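The Round Table Room in Stisau

Welcome to the page of our common room. The house in Stisau has two floors with apartments, and on the ground floor there is this room, which belongs to all who live here. For many years it was a storage for old cupboards and bicycle parts. Since last June it is a room again, and several neighbors who moved away have asked to see how it looks now. I put here a few pictures and also the notes which I wrote during the work, in case they are useful for somebody who has a similar room.

I ask for patience with my English. The page in our own language is longer and has also the floor plan.

How the room was before

The walls were brown up to the height of the shoulder, and above this they had a yellow color from old smoke. One corner was full with the cupboards which the former owner left behind. We sold two of them and the rest went to the recycling yard on Magyar Street, where they accept wood without payment if you bring it before noon. Under the cupboards the floor was in much better condition than in the middle of the room, so for a long time it was possible to see exactly where each cupboard stood. After the sanding it is gone, only near the radiator one dark line stayed.

The old table was a rectangular one with heavy legs, and people at the two ends could not hear each other. At the house meetings this was a real problem. The discussion was always in the middle, and the ends were making their own discussion.

How we chose the table

There were three wishes: round, white, and large enough that we can all sit. The longest free wall is 235 centimeters, and between the table and the wall a person must be able to pass also when somebody is sitting. I cut the shape from wrapping paper and laid it on the floor, and we walked around it with chairs for one evening. It looked a little strange from the street, but I recommend it very much. The first paper was too big. The second was good, and with this measure we went shopping.

We found the model Skuro in a shop for used office furniture, Wuronitz, which takes tables from companies when they move. The price was lower than we expected, and the delivery was 70 extra. The men from the shop did not want to bring it inside, only to the front door, so please ask about this before you pay. Our door is 82 centimeters wide. The top had to come in standing on its edge, and the handle of the door had to be unscrewed. There is still a scratch on the frame at the left side, I will paint it when the weather is warmer.

The pictures 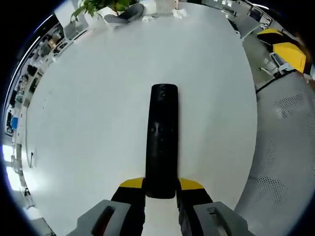 The table with a remote control on it, and the plant at the far side. 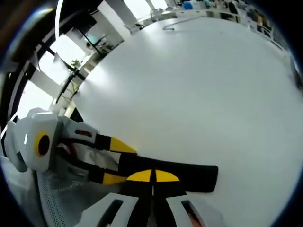
The question of electricity was the one which took the most time in this room. The only sockets are along the walls, and when you put a big table in the middle, every device must get its power from far away. We thought to open the floor and bring a socket under the table, but the electrician gave a price which was higher than the table itself. So at the moment we live with cables. A dark one is lying on the table top in both pictures, thin, but on such a white surface the eye finds it at once. I would like to replace it with a white one, and to fix a small channel under the top where the rest can be hidden. If somebody from the house has such a channel left from their own kitchen, please put a note in my mailbox.

About the white color

Many people warned us that white is not practical. After the first winter I can say my opinion: it is more work than brown, and I would choose it again. The room has windows only on one side, and the old table was like a dark hole in it. With the new one the light goes further inside, and in the morning we often do not need the lamp. For cleaning we use a soft cloth with warm water and one drop of dish soap, then a dry cloth. Do not use the rough side of the sponge. Somebody tried it on a line of ballpoint pen, the line went away but the place is now more shiny than its neighborhood, and when you sit against the light you see it.

For coffee there are cork plates in the drawer by the door. Red wine and beetroot should be wiped at once. Turmeric I ask you to keep away completely. We had a dinner with curry in the autumn and the yellow ring stayed for several weeks, until the sun took it away slowly.

About the plant

A green plant was the first present for the room. It came without its name, and we have two theories in the house and no decision. It likes to be on the table better than on the windowsill, at least it makes more leaves there. Watering is once a week, a small glass. Please do not all water it out of friendship, this was the cause of the death of the one before. If the earth is dark when you touch it, it had already enough. In the holidays the person who has the room key is also the person who has the plant.

Small things which collect on a table

A large table invites everybody to leave something. Bags, keys, paper, one glove. In the beginning we wanted to make a rule that the top has to be empty every evening, but it was not kept even for a week. What we have instead is a habit: the things may stay on the far side, by the plant, and the near side stays free for the one who comes next to work or to eat. The remote controls are to be left on the table and please not on the chairs, we already sat on one. On the first evening of each month I take what was not collected and put it into the box in the hallway.

The chairs

The chairs are from different years and I know that they do not fit together perfectly. The white ones were bought for the table. Others came from apartments, with thanks to all who carried them down. We have glued felt under all the legs, and the felt has to be changed again in the autumn. You will hear when it is time. If you take a chair to your balcony for an afternoon, this is fine, only bring it back before the rain.

Using the room

The room is open for the house from 8 in the morning until 10 in the evening. For birthdays and other larger meetings, write in the calendar which hangs inside the door, with the name of the apartment and the hour of the end. The windows should be closed when you leave, also in summer. The right window has a difficult handle: first push the window a little with the knee, then turn. A repair is planned together with the staircase windows.

What is still missing

Curtains, or something else against the low sun in the afternoon. A shelf for the games, which are now in two banana boxes. A better lamp above the table, hanging lower than the present one, but so that tall people do not meet it with the head. We looked at one with a paper shade and liked it, although it is wide and would perhaps make the room smaller. I will hang a drawing at the calendar and you can write your opinion on it.

More pictures will come when the shelf is on the wall. The older ones, with the brown paint, are in the album which is lying in the drawer with the cork plates.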